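Jan 24, 2018
By Rianne Coppens

4.2 Who Pays When the Employer Is Gone

Occupational disease claims have an awkward habit of outliving the companies they are brought against. Of the 719 silica dust files we read from the Ritcombe county court, almost 14 percent named an employer that had dissolved before the worker fell ill. The worker, less conveniently for everyone, had not.

In such cases the search moves to insurers and successor firms. Rorkard bought the Homodby stoneworks in 2000 and argued for 5 years that it had acquired the saws, the trucks and the customer list but none of the dust.

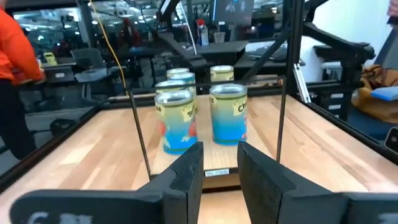

Figure 3. Transparent enclosure on a raised wooden base.

Acuña objects that we are too hard on the buyers, and that a purchase contract which plainly leaves old injuries with the seller ought to mean what it says. We accept the point where the seller still exists. Where it was wound up a few weeks after the sale, the clause leaves old injuries with a mailbox.

Courts in our sample split on this. Most asked whether the same people went on doing the same work in the same building, a test that managers tended to fail by keeping the old sign over the gate.

Related items
Late Diagnosis and the Filing Deadline
Old Insurance Policies and Where They Hide
Reading a Sale Contract for Injury Claims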